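Why I gave up on morning runs

Feb 15, 2025

So I finally did it - I moved all my running to the evening, and I'm not going back. For two winters I dragged myself out at dawn with cold toes and a bad mood, mostly so I could say I'd done it. My knees hated it, and breakfast tasted like punishment!

Now I go out after work, up the hill toward Bornberg and back, and I sleep like a rock.

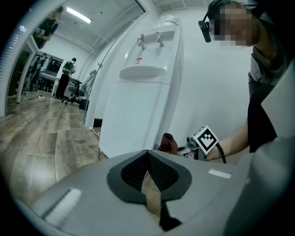
Godelieve Postma wrote in to say that evening runs keep her wide awake until one, and that I should wait for August before bragging. Fair enough. I might need a later start when it gets hot (72 degrees is already too warm for me).

For now I'm out four evenings a week, slow as ever, and my old alarm clock lives in a drawer.

Recent posts
Socks I would buy again
48 hours in Malý
Soup for lazy people

We use cookies to remember your settings. OK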